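Glaze Chemistry for Potters
Week 2 notes: why your glaze did that

Hi everyone, and welcome back. A few of you asked for these in writing because I talk too fast (fair enough, I've heard the recordings), so what follows is more or less what I said in class, minus the bit where I lost the whiteboard marker.

Start with silica. It's the glass former, the stuff your glaze is mostly made of, and on its own it melts at a temperature none of our kilns will ever see. So we add a flux to bring the melt down: sodium, potassium, calcium, magnesium, zinc, boron, lithium if you're feeling rich. Then we add alumina, usually by way of clay, to stiffen the melt so it stays on the pot and off my kiln shelves. Please read that last part again if you were in the December firing!

Every recipe you'll ever collect is some arrangement of those jobs. When you look at one, try colouring in which ingredient does what. Feldspar is the tricky one, as it turns up with silica, alumina and flux all in the same bag. Kaolin gives you alumina and silica. Whiting is your calcium. Once you've done this a few times you stop seeing a list of odd names and start seeing whether the thing is likely to run.

Our studio base is Utberg Satin, and I'd like you all to mix it at least once before you start fiddling. We use 20 parts kaolin in that one, which is plenty of clay, and it's why the bucket stays in suspension so nicely. It's also why it can crawl if you pile it on over dusty bisque. Wipe your pots with a damp sponge first. I say this every term and every term I open the kiln to bald patches.

Matte and gloss, then. People tend to think a matte glaze is an underfired one, and sometimes it is, which is a problem, because an underfired glaze can leach and stain and generally misbehave at the dinner table. A true matte has melted properly and then grown tiny crystals on the way down, so the cooling matters as much as the top temperature. Fire the same bucket in the little Noh test kiln, which drops like a stone, and then in the big one, which takes all night, and you'd swear they were different recipes. I've kept a tile from each on the shelf near the sink, so go and have a look.

Iron is where most of us fall in love. A small addition gives you tans and honeys, more gives you browns, and then there's the lovely breaking effect, where the glaze thins over a rim or a ridge and the colour shifts. Texture in the clay helps a lot, as the glaze slides off the high spots and pools in the low ones.
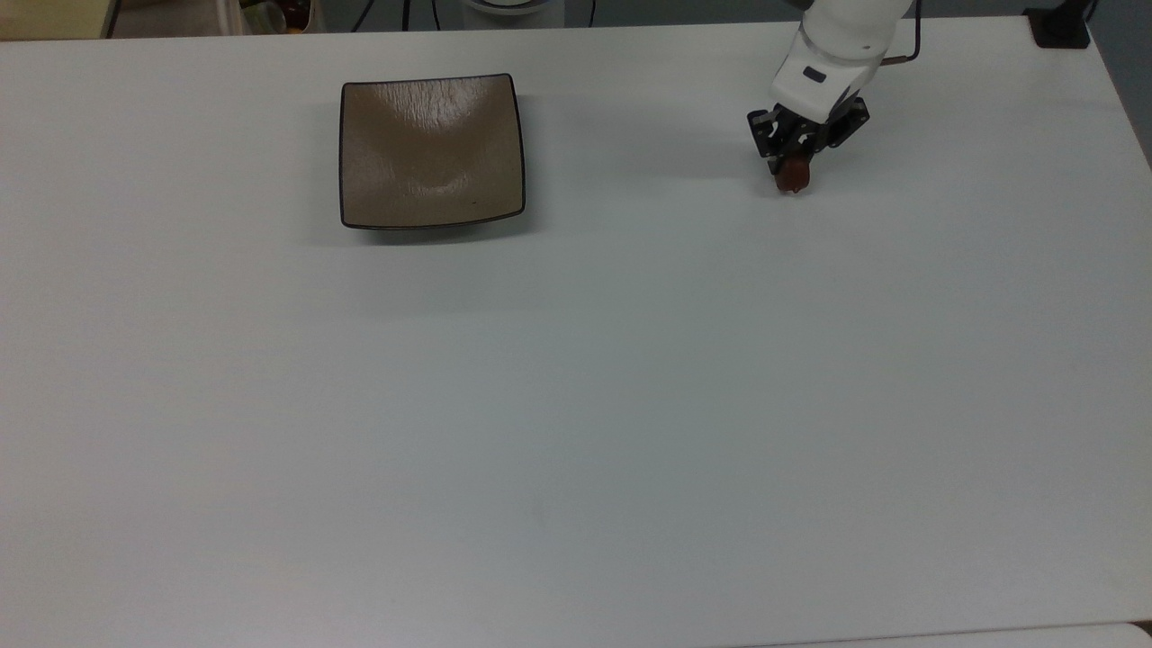 Why does a glaze often come out darker at the rim than on the flat?
It pulls away from the edge as it melts, so the coat there is thinner and more of the clay body or iron shows through.

For your homework, mix a 200 gram test batch of the base and split it in 2. Leave one half alone and add red iron oxide to the other, then sieve both twice. Dip your tiles standing up so you can see any movement, and write the recipe on the back in oxide wash (pencil burns off, as the Sudanthorpe group found out last year). Masks on whenever there's dry powder about, and mop up afterwards, no sweeping.

Tiles go on the Utell trolley by 11 am on glaze day. Reading for next time is the handout on thermal expansion, and bring a crazed mug if you've got one at home.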